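Home | Guides | Parts | Notes | Contact

Print this page | E-mail this page

Collecting tray-packing examples without fooling yourself

By Helju Vītola

Most guides to teaching a two-armed robot by example tell you to record as much as you can and let the training sort it out. I don't buy it. For the Flimel tray task we recorded 1769 episodes before we started checking them properly, and a lot of them taught the policy very little. What follows is the routine we use now. It is slower. I still don't fully trust it.

1. Write the task down first

One sentence, with a start state and an end state. Ours reads: "Move the instruments from the open case into the steel tray, handles toward the near edge." If two operators read your sentence and do different things, the sentence is bad. Ours went through 3 versions.
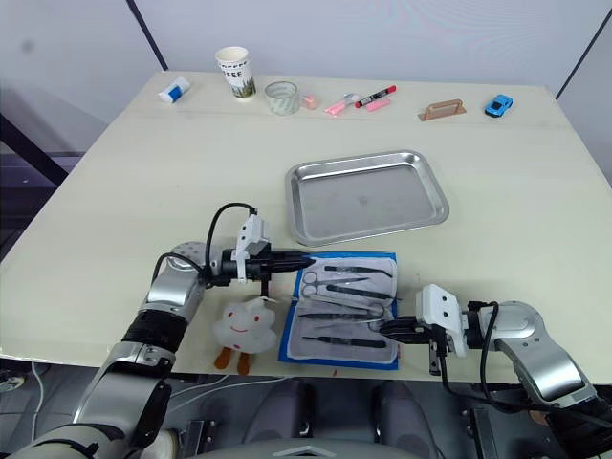 Then decide what stays fixed. We keep the tray, the lighting and the arm bases where they are for a whole block, and move everything else between blocks. People will tell you that random clutter makes a policy robust. Maybe. I have yet to see a test that separates clutter from simply having more data, and the one Bartoš showed me didn't do it either. Use clutter, but write down which items were out, so you can check the claim later on your own runs.

2. Check every camera before you count anything

Open the wrist streams at full size and step through them. Do this at the start of a block, and again after anyone has touched a cable.
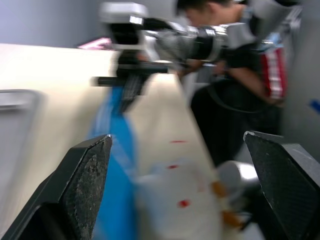
Blur is the first thing to look for, and it is easy to miss when you only play clips at normal speed. A wrist view can keep the fingertips crisp while the rest of the table turns to streaks, so the thumbnail looks fine and the useful part is mush. That view has the grit on the finger face sharp enough to study, and the blue cloth next to it smeared into a band. It also has a person leaning in at the table. Set a rule for frames like these before you start: tag them as reset or cut them, but never leave the choice to whoever is labeling that day.

3. Record in short blocks

We do 13 episodes, stop, and watch all of them. Longer blocks sound efficient on paper. In practice the operator settles into one comfortable path and you collect the same demonstration over and over. Change the pick order between blocks. Ask for some slow grasps on thin handles, which is where our policy was weakest.
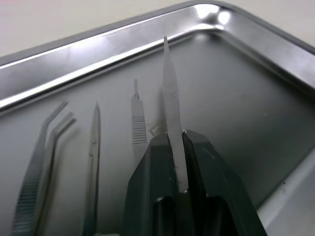

Wrist view: one scalpel handle held upright in the fingers, another lying in the tray.

Keep the failed grasps, in their own folder. Whether they help training is an open question as far as I'm concerned, but you will want them when you are trying to work out why the thing misses.

4. Label the boring parts

Approach, grasp, lift, place, retreat. An open gripper over a tray could belong to an approach or a retreat, and a single still won't tell you which. Shiny metal makes it worse. Label from the joint log and the clip together, and be wary of any tool that offers to do it from single frames. We tried the automatic labels in Oder on 210 episodes and went back to doing it by hand.
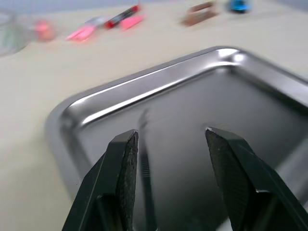
Fingers apart over the tray, with a dark reflection in the steel between them.

5. Hold some back

Set aside whole blocks for testing, never single episodes picked from blocks you also train on. Neighboring episodes share too much, and your score will flatter you. When the Flultalberg rig is free we repeat the test there, with different light. The numbers drop every time. Report those numbers too.

Print this page | E-mail this page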